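Call for Participants: Household Cooking and Eating Habits Study

Posted Monday, June 25, 2018
By Glykeria Politis, Office of Community Research, Runance Institute

The Runance Institute invites adults living in the Stullier area to take part in a study of how people plan, prepare, and eat meals at home. The study is directed by Dr. Despina Ververidis and will be carried out over 16 weeks. Applications are now open and will be reviewed in the order in which they are received.

Purpose of the study

Earlier work by the Institute, based on a mailed survey with 1374 completed forms, asked residents how often they cooked and what they spent on groceries. The survey did not ask how meals are put together on an ordinary day, who does the work, or what happens to leftovers. The present study is intended to fill that gap. Results will be used in a public report and in the planning of adult cooking classes at the Zamel Street Learning Center.

Who may apply

Applicants must be 18 years of age or older and must live within the Stullier city limits or in the Bhatia district. They must prepare at least four meals a week at home and must be able to read and write in English or Spanish. No special cooking skill is required. The Institute wishes to hear from people who cook with pleasure and from people who would prefer not to cook at all.

Only one adult from each household may enroll. Current employees of the Institute and members of their immediate families are not eligible. Persons following a diet prescribed by a physician may apply, but should note this on the application form so that the staff can discuss it with them in advance.

What participants will do

Each participant will keep a written meal diary for the full period of the study. Entries are short and may be made on paper or online. Participants will also save their grocery receipts and return them once a month in the envelopes provided.

In addition, every participant will attend two sessions at the Zamel Street Learning Center. The first is an interview lasting one hour. The second is a practical session, in which participants prepare a simple meal of their own choice and talk with a member of the staff about the steps involved. Ingredients will be supplied. Participants may bring their own knives or small tools if they are more comfortable with them.

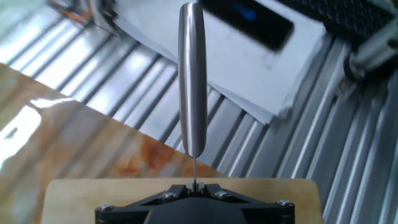
Brushed-steel handle with a light wooden board behind.

Sessions will be offered on weekday mornings, weekday evenings, and Saturday afternoons. The building is fully accessible, and parking is free. Child care can be arranged on request — please allow at least one week's notice.

Payment

Participants who complete all parts of the study will receive $229. Those who withdraw early will be paid for the portion they have completed. Payment is made by check within 40 days of the final diary entry. Bus fare to and from the Center will be refunded on presentation of a ticket or pass.

Privacy and consent

Participation is voluntary, and a participant may withdraw at any time without giving a reason. Names and addresses are stored separately from diaries and interview notes. Nothing published by the Institute will identify a participant or a household. Interviews are recorded in sound only with written consent; those who decline may still take part. A full consent form will be mailed to each applicant before enrollment and should be read with care.

How to apply

Application forms are available at the front desk of the Zamel Street Learning Center and at all Stullier public library branches. Completed forms may be returned in person or by mail, marked to the attention of Glykeria Politis. Applicants will be notified in writing whether or not they are selected. Persons placed on the waiting list may be contacted as late as February if a second group is formed.

Questions about the study may be left at the front desk. Questions about the rights of participants should be sent in writing to Dr. Ververidis.

Last updated: June 2018

This site uses cookies to remember your settings. By continuing to browse, you agree to their use.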